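Gripper talk – Stukham, speaker notes. Dalal Masri. 15 min incl. questions, dont run over

Slide 1. Skip the intro, they know the project. Straight to the fault.

Slide 2. Job = pick up clothing off a bed. Ribbed brown garment, elastic waistband, gray quilted mattress under it. Soft on soft. Pads have to close on cloth and only cloth. 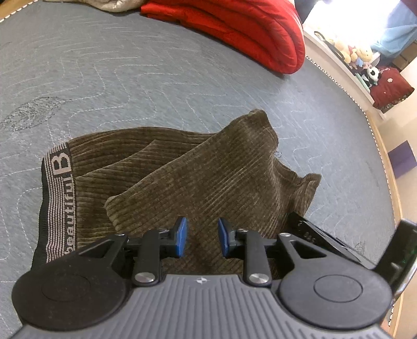
Ilze Lill wants it said here that the force limit was never the problem, the close signal came late and everyone blamed the pads for a week.

OK so say that. Then the numbers:
– 60 closes logged on the bench
– 16 late
– 6 of those pinched the mattress cover too
Pause. Let them read it.

Slide 3. Why it matters. Late close = fingers keep pushing down while open. On a quilt, no harm. On a hand – different story. Stop button did work, but it went thru the same queue as the close command!! Say this slowly.

Slide 4. Fix. Stop now has its own line. Grundeo board swapped out, Drurnell firmware rolled back to the June version. Not re-tested on thick knits yet, be upfront abuot it.

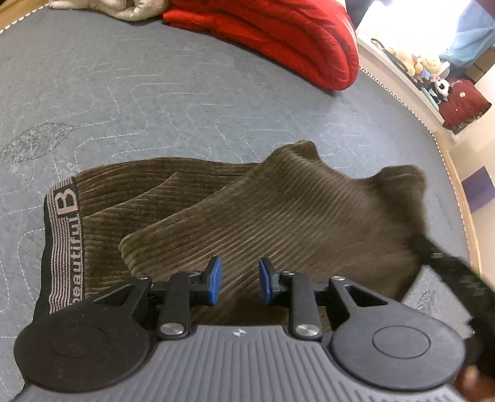
Slide 5: Pads open above the garment, before closing.

Ask for questions. If someone asks cost, send them to Ilze.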